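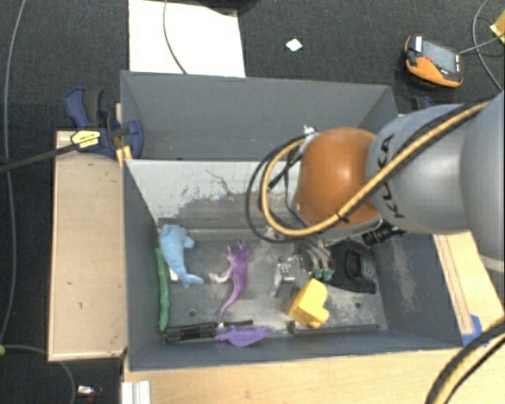
December
Posted by Thu Đinh

I have now read the Plukix brochure enough times to quote it, and the line I keep coming back to is "picks anything you can drop in a bin." I would like to meet the person who wrote that and hand them a plush dolphin.

Some background for those who skipped the last post. Nhi Bùi and I have been comparing two finger sets on the KUKA for a month. One is the Plukix set, which costs more than my first car. The other is a pair of plain metal fingers with green tips from Zellia, a tiny shop that answers email in one sentence if you're lucky. Same arm, same bins, same pile of junk: soft toys, hard plastic toys, a black tool, a small metal bracket with holes in it. We run them in sets of 20 picks and dump the bin out between sets so neither one gets a friendly layout.

I went in expecting the expensive ones to win by a mile. Out of 20 picks on the first clean set, Plukix got 17. That's fine. It is also exactly what the green tips got, and I made Nhi recount because I didn't believe it. We've since run more sets and the gap wobbles one way and then the other, so I'm not going to pretend I can call it.

What I will say is that the misses are different. The Plukix fingers hate the bracket. They close on it, feel something, report success, and then come up with air. The green tips mostly get the bracket and then make fools of themselves on the flat lavender toy when it lies up against the front wall. Two stiff fingertips need room on both sides of a thing, and a wall is a wall. Anyone selling you bin picking should be asked what happens at the walls and in the corners, and you should watch their face while they answer.

Software is the other half of this. Clerkolar, the grasp planner we were told would "just work" with either hand, has a confidence score that runs high on everything. It was very sure about a pick that would have put a knuckle through the side of the bin. I have stopped looking at the score. Nhi still looks at it, for entertainment.

Also, cables. I've never seen a gripper review that talks about them and I don't understand why. Ours loop around the wrist joint, and every time the planner picks a clever new angle I stand there watching the hose instead of the fingers. We lost most of an afternoon to a snag that had nothing to do with either product. If you budget for a gripper, budget for hose routing too.

The bin floor is scratched up from all this, by the way, and one of the walls looks worse. Some of it is our fault for setting the approach height too low in the first week.

Next up is the Lyons suction cup, which I'm told handles fabric. Sure it does. We'll give it the same pile and the same 20 picks, and I'll post the numbers whichever way they go. Nhi has bet me lunch that it can't lift the dolphin, and I couldn't find a reason to take the other side.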